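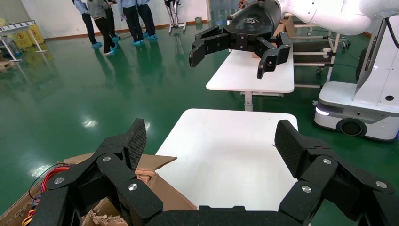

Open cardboard box with a torn flap, the corrugated edge showing.

Corrugated cardboard box

Jul 16, 2025 | By Meriem Amrani

A corrugated cardboard box is a container made from sheets of paper glued around a wavy middle layer, then cut, creased and folded into shape. People in the packing trade will tell you off for saying "cardboard" at all (they say "corrugated" or "fibreboard", and keep "cardboard" for the stuff cereal packets are made from, if they use it for anything). I've used cardboard all the way through this article, as everybody I know calls it that, and I worked in the packing room at Clelline for long enough to feel I've earned it.

What it's made of

The two flat outer sheets are called liners and the wavy part is the medium, or fluting. Each wave is a flute. Stick one liner to the fluting and you have single face, the bendy roll you wrap round bottles. Add the second liner and you have single wall board, the ordinary stuff most parcels come in. Double wall has two layers of fluting with a third liner between them, and it's what you want for books, tools and anything else that makes you grunt when you pick it up.

The glue is usually starch. I find this lovely for some reason — all those parcels going round the world held together with something not far off thickened gravy!

Flutes come in sizes, and the sizes have letters, and the letters make no sense in order. A is the biggest, then C, then B, then E, apparently because they were named as they came along. B flute is near enough 3 mm thick and prints well. C is a bit thicker and stacks better. E is thin and neat and turns up in small posted boxes, and if you've had a pizza delivered you've very possibly eaten off some.

A short history

Wavy paper came first and boxes came later. In the middle of the nineteenth century it was patented in England as a lining for tall hats, to keep the shape and let a bit of air round the head. Some years after that the Americans were wrapping it round bottles and glass lamp chimneys, at first with nothing stuck to it, then with a liner on one side, then both.

The big change for boxes was cutting and creasing in one go, so they could be sent out flat by the stack and folded up where they were needed. Before that a lot of goods travelled in wooden crates, and the railways took some persuading that paper could do the same job.

How the strength works

The flutes act like rows of little arches. Stood upright, with the waves running from top to bottom, they carry a surprising load. Laid the other way the same board folds up under you, so the direction of the flutes matters as much as the thickness. Most of a box's stacking strength is in its corners and very little of it is in the middle of the sides. Ashraf Fawzy, who taught me to stack a pallet, used to make new starters press on one and then the other with a flat hand until they'd got it.
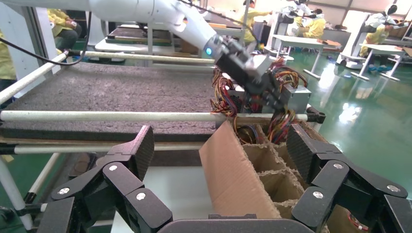

Dividers are the other thing worth knowing about. These are slotted strips of board that fit together into a grid and split the inside into cells. They stop things knocking into each other, and if they come right up to the lid they help hold up whatever is stacked on top as well. At Clelline we had a divider set for jars that made 40 cells, and putting it together by hand was a job I would cheerfully have paid someone else to do. Hui-mei Yu could do one while talking. I never could.

Damp is the great enemy. Board takes in moisture from the air and goes soft well before it looks wet, and a stack that was fine on the day it was built can lean badly after a spell in a clammy shed. We lost 193 boxes that way one July, in the warehouse on the Karau side, with rain coming in under the roller door. Waxed and coated boards cope better but they're harder to recycle.

Common styles

The plain one, with four flaps at the top and four at the bottom, is the regular slotted container. The outer flaps meet in the middle and the inner ones usually don't, which leaves a gap you can feel through the tape. Then there are die-cut boxes with tuck-in fronts, trays with separate lids, and wraparounds that are folded about the goods by machine. The old El Ouafi trade catalogue I keep by my desk lists over 145 patterns, and I'd be lying if I said I could tell all of them apart.

Reuse and recycling

A box can go round several times if it's kept dry and opened with a bit of care. Each fold weakens the crease, and a flap that has been ripped open won't close as squarely again. Once it's past using, it can be pulped and made into new board. The fibres get shorter every time, so some fresh pulp goes in to keep the sheet strong. Take off the plastic tape if you can — mills can deal with a little of it, but they'd much sooner not. Greasy board is better torn off and kept out of the bin, and Thu Từ, who read through this section for me, says shredded plain brown board is very good in a compost heap if you mix it with grass cuttings.

See also: Paperboard; Packing crate; Pallet; Gummed tape

Last updated this July by Meriem Amrani

Contact us | © Zorkberg Household Encyclopedia | Back to top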